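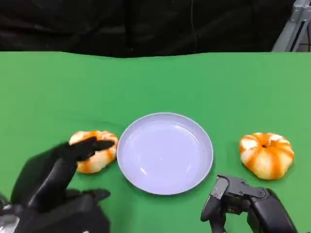

Section 4: Laying out the table and running your first plate task

By now you should have both arms bolted down, the left hand and the right gripper wired up, and the Keltodon controller talking to your computer. If any of that is still giving you trouble, please go back to Section 3 and sort it out first. It's no fun chasing a loose plug when you think you're chasing a software fault (Renji and I lost most of an April weekend that way).

This section gets you from a bare bench to a first run of the task we call "plate and pumpkins". You steer the arms yourself and the head camera records what they do. We settled on little striped pumpkins because they're light, they don't roll very far, and the ribs give the fingers something to hold. A squash or a lumpy lemon will do nicely if pumpkins are out of season in your neck of the woods.

You will need
A green cloth or mat big enough to reach past both sides of the camera's view
Black fabric for the backdrop
One pale plate with a raised rim
2 small pumpkins
Painter's tape and a few spring clamps

Setting up

1. Switch the arms off at the wall. I know it's tempting to leave them humming along while you fuss with the cloth, but please don't.

2. Lay the green cloth over the table and smooth it out from the middle with the flat of your hand. A faint crease or two won't hurt. A ridge tall enough to tip the plate will, so give it a quick iron if it's been folded in a drawer all winter.

3. Tape the cloth down along the underside of the table, never on top, where the tape can catch a fingertip.

4. Hang the black fabric behind the table and let it drop to the back edge. Soft folds are fine, and so is a bit of a wave along the bottom.

5. Set the plate in the middle of the working area, a touch nearer to you than to the backdrop. Leave the far half of the table clear.

6. Put one pumpkin on each side of the plate. They needn't be an even distance from it. Asuka Sakai likes to tuck the left one right up beside the rim and give the right one more room, and it makes for good practice because the two sides ask for quite different approaches.

Note: Choose a plate that stands out from the cloth. Ours is a very pale lavender, and the camera finds the rim easily even when a bit of light bounces off it.

First run

7. Step back, switch the arms on and wait for the Keltodon light to hold steady.

8. Bring both arms to the ready pose, low and to the front, with the hand on the left and the gripper on the right. On your screen you should still be able to make out the whole rim of the plate.

9. Start recording in Skasteck and name the run before you move anything. Future you will be grateful.

10. Move one arm at a time. Bring the left hand in slowly over its pumpkin with the fingers well open, then lower it and close gently. Lift, carry it over the plate and let go just above the well.

11. Do the same on the right with the gripper, then bring both arms back to ready and stop the recording.

CAUTION: Keep your own hands off the table whenever the arms are powered. If a pumpkin rolls away, switch off first and fetch it second.

CAUTION: The gripper closes harder than the hand does. Set its force to 2 in the menu before your first try, and only go up from there if the pumpkin slips.

Note: If the picture stops or the software shows error 433, the camera cable has most likely worked itself loose. Power down, reseat it, and start again at step 7.

Plan on 10 practice runs before you keep any of them. Zubaida Malik threw out every one of her first batch and was quite cheerful about it, so don't be discouraged if yours are wobbly too. When the runs start to feel comfortable, carry on to Section 5, where we swap the pumpkin positions and begin working with both arms at once.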